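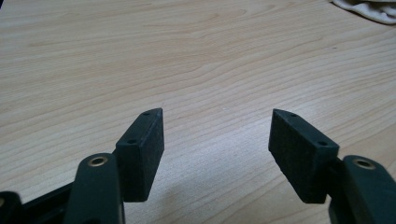 2020-10-28
By Kirsty Mackay

The village hall quiz has moved to the telephone, and I am sorry to report that it is going rather well.

For those who missed the leaflet, Fergus Morrison reads the questions down a conference line at eight o'clock, and the teams, each in their own kitchen, write down what they think he said. This last part has added a good deal to the evening. In the first round half the callers were asked for the capital of Peru and the other half for the capital of a brew, and Fergus, to his credit, took "Burton" as a fair answer to the second.

There were 14 teams on the line last time, from Mitgate right out to the Paewai cottages, where the signal is said to be best if you stand in the bath. We used to think we were doing well if we filled the back half of the hall. Take away the draught, the stacking chairs and the walk home, and people seem to like general knowledge after all.

Marking has been the sticking point. Under the old system you swapped papers with the next table and were beastly to them. Now each team marks its own, and scores have gone up a bit. Blair Tennant, whose team finished last four times running in the hall, has posted two results in the high thirties out of a possible 40, and puts it down to being able to hear himself think. I make no comment. Heather Purves has made several, and would like it known that she is happy to repeat them to anyone who rings.

From next month, then, a small change. Before the final round Fergus will ask three teams, picked out of his hat, to read their answers aloud. He does own a hat, I have checked.

A word on the music round. Please could whoever has the budgerigar put it in another room. It's a charming bird but it joins in, and after the trouble over the Welsh hymn we had to throw out the question altogether.

The picture round is still done by post, so if you haven't had your sheet a few days before, ring Bahman Amini at Fivergate and he will drop one through the door. He did 70 of them last month on his own printer and would be glad of a spare black cartridge if you have one going. Number six on the last sheet was meant to be a lighthouse. We have had pepper pot, chess piece and "my late uncle", and all were marked wrong, though the uncle was a near thing.

Entry is 3 pounds a team, in an envelope, through the hall letterbox. Winners get the tin of shortbread, which is the same tin as in May - please do give it back when you've finished.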